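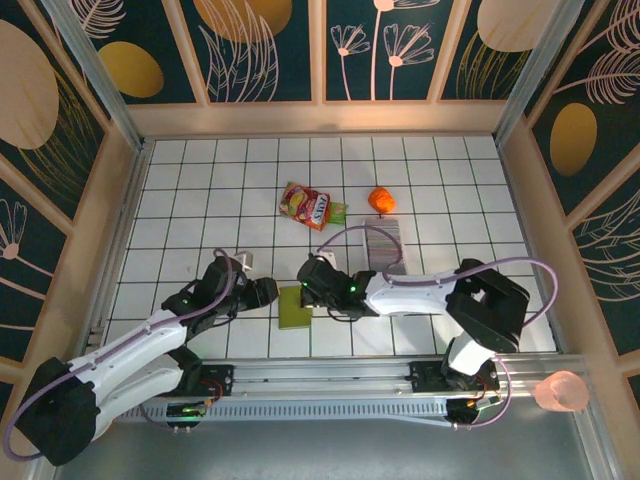 When two arms share one workspace, does each arm need its own emergency stop?
One emergency stop device may serve both, provided it stops both arms and is within reach of wherever an operator normally stands. What is not acceptable is a stop that halts one arm and leaves the other moving in the same space without anyone having assessed that case.

Asked by Ivone Figueiredo, September 23, 2023

I am writing the working rules for a small two-arm bench cell at Larnel. The arms are light and pick up household items from the floor of the cell. Our risk assessment covers crushing and pinching between the arms, but it says almost nothing about the gripper fingers or about reaching in to move an object. At present people pause the program from the keyboard, reach in, and resume. Is a software pause enough for that? And what should the written rule say about swapping fingers?

3 answers

Answer 1 (accepted)
Hubert Kaczorowski

A software pause is not a safeguard. It leaves the drives energised and depends on the same controller whose faults you are trying to guard against. ISO 12100 gives the general method for the risk assessment and ISO 10218 covers industrial robots and their integration. Read both before fixing the wording, and check which edition your insurer or site safety officer expects.

For routine reaching in, use a protective stop with monitored standstill, or remove drive power. If you remove power, find out first whether the arms drop. Many small arms have no holding brakes and will fall under their own weight, so the rule should give a park position to be reached before power is cut.

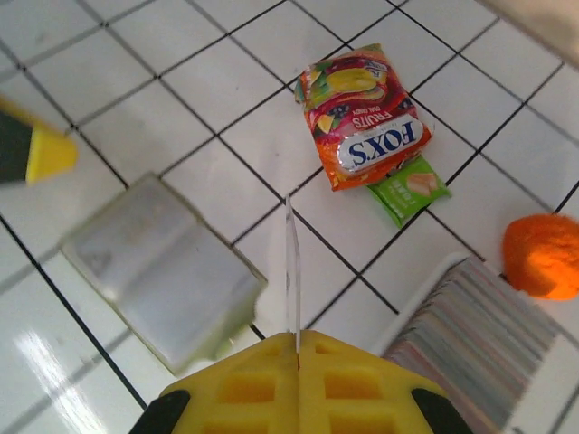
For the fingers, treat the closing line as a separate hazard with its own row in the assessment. Record the maximum closing force as measured at the tip. Do not copy the motor rating. Ours at Dretov are logged in this form:

Finger set: B
Force limit in software: 4 N
Checked every: 1,000 cycles
Replace pads at: 400 hours or visible tearing

Those values suit our parts and should not be carried over to yours.

Finger changes are maintenance. Isolate the supply, lock it off, fit the fingers, then run one open and close at reduced speed with hands outside the cell before returning it to use. Anyone changing fingers signs the log. Recheck the force after every change, including like-for-like changes.

Restart must be a deliberate action taken from outside the cell, with a clear view of the whole floor. Releasing the stop button must not start motion by itself.

Answer 2
Jasińska

Agree with the above. One addition: cables. A cable looped over a moving arm needs enough slack for full travel but not so much that it can catch the other arm. We inspect ours at the start of each shift and after any collision, and write down the result even when there is nothing to report.

Answer 3
Trodden

We just run everything at low speed and have never had a problem. 100 mm/s is slow enough to get your hand out.

Comment from Hubert Kaczorowski: Low speed reduces risk but does not replace the stop function, and it does nothing about a hand already between the fingers. I would not put this in a written rule.

Comment from Ivone Figueiredo: Thank you. Park position and restart wording added to the draft. Force measurements are planned for October and I will post the log format once it has been reviewed.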